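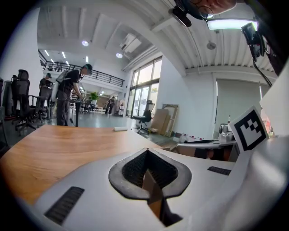 Okay, I've had my cup of tea and a sit down, so let me try to get the Gillies game into a few posts for everyone who was at work or stuck at the in-laws' and keeps messaging me for the score.

We won! By 5 runs! Gillies all out for 232, chasing our 237, and I have no voice left at all.

Going back to the start. Tuker won the toss and batted, and I'll admit I groaned a bit, as the pitch had a green tinge and the clouds were sitting low over the river end. Two down before I'd even found a spot for my folding chair.

Then Tullio Caruso walked out and batted like he was mowing his own lawn. No hurry, no fuss, a nudge off the hips here and a lovely little late cut there. I've watched him since he was in the under 12s with pads up to his armpits, and it does something to you seeing a kid like that grow into a proper number four.

He got to 88 and was caught at deep midwicket trying to bring up the hundred a bit quicker than he needed to. His mum put her hands over her face. We all clapped him the whole way in anyway, and a few of the Gillies supporters did too, which I thought was very decent.

The tail chipped in for once (I know!) and 237 felt like a fair total, maybe a touch under par on that outfield once it had dried out. It was like glass by mid-afternoon.

Tea was the usual, egg sandwiches and the caramel slice. I had two pieces and then a third while I was waiting for the queue at the urn.

Gillies cruised for ages. Their opening pair batted so well that I stopped enjoying myself and went for a walk around the boundary, and of course we took a wicket the minute I had my back turned. So I did another lap, and we got another one. I must've done my steps for the whole of February.

They needed 12 off the last over with one wicket in hand. Single, dot, a four through cover that went straight past my feet, then a single. Six off two. Caruso was on at long-on and I could see him wiping his palms on his trousers.

Big swing, up it went, and it hung there long enough for me to think about every catch this club has put down in my lifetime. He took it over his shoulder, running back. I hugged a man I've never met.

Next up is Skilik away on 2nd February, early start, and the parking there is dreadful, so do share a car if you can. I've got room for two if you don't mind the dog.

Plusance still haven't played their washed-out game so the ladder's a bit of a muddle, but we're at least in the top half of it now.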